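About Us

G'day, and thanks for poking your nose in! I'm Dragica Vasić, and I run Turken, a little clothing alterations and mending shop with a big front window and a kettle that never gets a rest. We take up hems, swap zips, patch elbows and let out the trousers you swore would fit again by January.

I started out at nine years old, unpicking seams for my aunty at her kitchen table. She paid me in biscuits (very fair, I thought). Years later I got a proper job at a uniform factory, where I sewed the same pocket all day long, and I missed the odd jobs terribly – the christening gown, the footy jumper, the doona cover the dog got at. 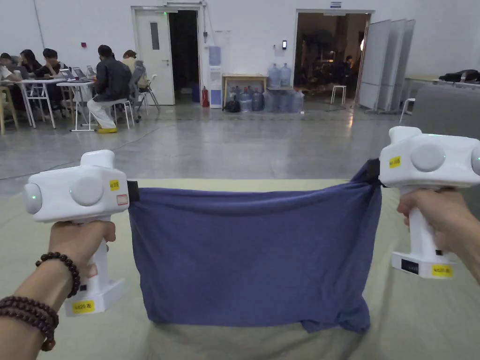 When the factory closed I rented half a shopfront with Todor Jurić, who was fixing shoes in the other half. He's still my neighbour, only now there's a wall between us and I can't hear his radio, thank goodness. My first week I had seven customers, and most of them wanted buttons. These days it's closer to 80, and I'm fussier than ever about how we check the work. Every piece gets held up by its top edge with both hands, pulled good and taut so a crooked line has nowhere to hide. Then it gets pressed, and then I look again.

There are four of us now. Dušan Dumitrescu does the suits and has opinions about lapels. Fatos Stojanović handles knits, which I will happily admit I'm hopeless at, and Boris Dervishi is on the counter most mornings, so he's the one who'll ask whether you're wearing the right shoes for that hem.

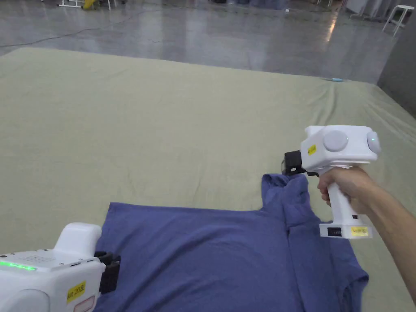
We don't do leather, and we don't do wedding dresses with less than two months' notice (please don't cry at Boris, he caves in every time). Pretty much everything else, bring it in! Quotes are free, and if a thing isn't worth the money to mend I'll tell you so and you can spend it on lunch.

We open at 8 am and we're the green door next to the shoe repairs. Parking's easier around the back.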